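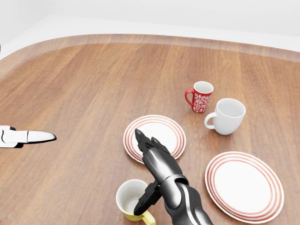

## Nollbridge gets its evening café back in January

**For immediate release**

I've run the Brinico tea room in Nollbridge for eight years, and the question I get asked most (after "is there any lemon cake left?") is why we shut at four. Well, from January we won't! We're staying open until 9pm, five evenings a week, and I'm so pleased to be able to tell you at last.

The town has been short of somewhere to sit in the evening that isn't a pub ever since the old Medow café closed. I used to go there after work and I still miss it. So when the unit next door to us came up, I rang the landlord the same afternoon and then had a bit of a panic about the money.

Knocking through gives us room for 60 people, up from 20. The new side will be the quiet side – no music, decent lamps, and tables big enough for a board game or a pile of homework. The old side stays as noisy as it's always been.

Evening food will be simple. Soup, toasties, a pie that changes when I get bored of it, and proper puddings. Tea is still by the pot and you can still have a top-up of hot water without paying for it. We're also taking coffee from Říha, a small roaster whose beans I've been drinking at home for ages, and there'll be a decaf that tastes of something.

We asked customers what they'd like to see on in the evenings and got 51 replies, some of them very long. Knitting came top, then a book group, then a chess night. Knitting starts in the first week and the others will follow once I've worked out who's got a key. If you run a club and need a table, please do come and talk to me, as there's no hire charge so long as people buy a drink.

Daytime hours aren't changing. Dogs are welcome on the old side, and the new entrance has no step, so prams and wheelchairs can come straight in off the street.

**Notes for editors**

Brinico is an independent tea room in Nollbridge. Evening opening is 5pm to 9pm. Reporters are welcome to drop in for a look round, ideally after 2pm when lunch has calmed down.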